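Dec 8, 2024

Glaze tests, batch 3. In on a Sunday as the kiln is free and the Park order wants a decision this week.

Unpacked at ten. Kiln down to 57 by then, bit warm for bare hands but fine with gloves. Top shelf first.

Tenmoku on the buff clay – good. Broke to rust on the rims where I wanted it. Two tiles pooled at the foot, my fault, dipped too long. The one Wilfredo brushed is streaky and I quite like it, but can't see us repeating it over a whole order.

Celadon no better than batch 2. Still grey. Tried it with the new whiting and with the old, no difference I can see by daylight or under the lamp. So not the whiting. Next suspect the clay body, there's more iron in it than the last lot, look at the specks. Put it on a porcelain tile next time and settle it.

Blue – pinholes again on the thick side. Thin side clean. Hazel Van Dusen thinks the bisque is too low and gas is still coming out when the glaze seals over. She may well be right. We've been stopping early to save electric. Will put six tiles through a hotter bisque and six through the usual, same bucket, same dip, same shelf. Label them PROPERLY this time (pencil burns off, use the oxide wash).

Weights, for the book: blue bucket is 2748 g with lid, before sieving. Took out 719 g for the small test jar, rest is back under the bench. Needs a stir every morning or it sets like a brick at the bottom. Specific gravity not taken, couldn't find the cylinder. Wilfredo, if it's in your locker please bring it back.

Mug handles. Three of the pulled ones cracked at the top join, all from Thursday's throwing, all dried by the window. The ones under plastic are fine. So cover everything overnight from now on, even if you think it's leather hard. The extruded handles haven't cracked at all but they look mean and they're sharp to hold. Would rather pull.

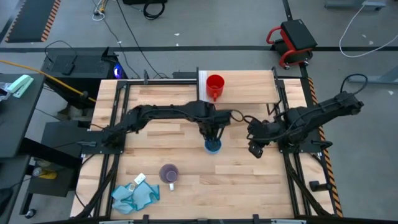
Blue cup and the red mug, the cup small.

Sizes then. Park asked for one cup and one mug and keep changing there minds on the cup. I'd go smaller than the sample they sent back. Their coffee is short and it goes cold in a wide cup. Hazel wants the wall straight, I want a slight belly so the lip comes in a touch. Throw both and let them pick. Mug stays as it is apart from the handle, needs to sit a finger's width lower or your knuckles touch the wall.

Shrinkage on this clay is more than the bag says. Lost a good bit of height between wet and glazed, so the gauge on wheel two is wrong. Reset it before anyone throws to it. I've taped a note on.

Firing log: slow to 600, then full, cone down just after eight last night. Soaked twenty minutes. Middle shelf cone a shade flatter than the top one, bottom hardly bent. Same as ever. The bottom element on the left looks saggy and there's a dull patch when it's on. Rang Jultent about a set on Friday, left a message, no reply. Try again Monday morning. If they can't do it before the holidays we pack the bottom shelf with bisque only and live with it.

Wax resist is nearly out. The Wumen stuff was cheaper but went stringy in the cold and got on the walls of two bowls, had to burn those off and start again. Back to the Plirero one. Order two tubs, the second always gets used up in May when the evening classes start.

Also low: batt wash, sponges, the fine sieve has a hole in it the size of a pea. Don't glaze liners through it, that's where the lumps came from.

Cleaned the trap in the sink. Horrible. Whoever's turn it was last month didn't.

To do
– porcelain tiles for celadon, six
– hot bisque against usual bisque, blue only
– throw four cups straight, four with belly
– handle lower on the mug
– reset gauge
– Jultent about elements
– find cylinder!!
– price for Park. They've 800 in mind for the first lot, all in, and I don't think it covers the glaze losses if the blue keeps pinholing. Talk to Hazel before writting back.

Kiln reloaded with the bisque, lid propped, drying on low overnight. Wilfredo to shut it and start the ramp when he gets in.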